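I had meant to write up our visit to the Grelgate open day while it was fresh, and then the notebook went into a coat pocket and stayed there. So it's going up now, on 26 March 2020, with my apologies to the kind people who asked for it.

Grelgate is an old paper mill on the river, about an hour out of town if you miss the turn at Flestus (we missed the turn at Flestus). It still makes paper, though nowhere near what it used to, and once a year they open the doors and let people like us wander through and ask questions. Parking is in the field behind the boiler house and costs 2 dollars. Bring boots.

We started in the rag room, where cotton scraps are sorted before they go to the beaters. I could have stayed there all morning! The guide let us put our hands in a tub of finished pulp, and it felt like very cold oatmeal. After that came the vat, where each sheet is lifted out on a mold, given a little shake in both directions and laid down on felt. On a good day the mill makes 300 sheets by hand - the machine next door was built to turn out 2,000 an hour, and you feel the floor hum when you stand near it.

There was a break before the drying loft, and I was glad of it, as the stairs are steep and I'm not as quick as I was. The refreshments were in the old packing office, with tea in proper cups and something sweet to go with it.
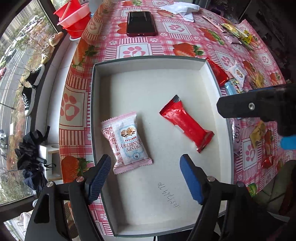
*Snacks at the break, cranberry among them.*

Up in the loft the sheets hang over ropes, row after row, with wooden shutters along both walls to let the wind through. It smells of glue and clean laundry. We were told that a damp spring can hold up an order for weeks, and that April is the month they worry about most. I asked how they know when a sheet is ready and was told you listen to it, and then one was shaken for us, and it did rattle rather nicely.

The Nwachukwu Collection is on the same floor, in a long room with the blinds down. It holds 537 watermarks, with lamps behind the glass so you can see the designs: crowns, fish, bells, a pig wearing what I took for a bonnet. Allow more time for this than we did. We had to hurry the last two cases to get back down for the closing talk. 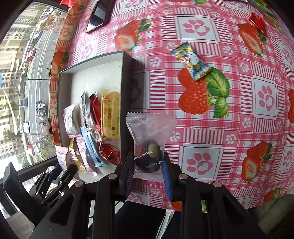
*Chocolate with a nut on top, and the strawberry tablecloth.*

The shop is by the gate and sells seconds by the bundle, mostly sheets with a thin corner or a speck in them. I bought a bundle of the cream and a small notebook from their Hullo range, and I've already spoiled the first page trying out a pen. The cream takes ink beautifully, but go easy with anything that has a broad nib.

If you go, the ground floor is level all through, but there is no elevator to the loft. Dogs are welcome in the yard and the field only.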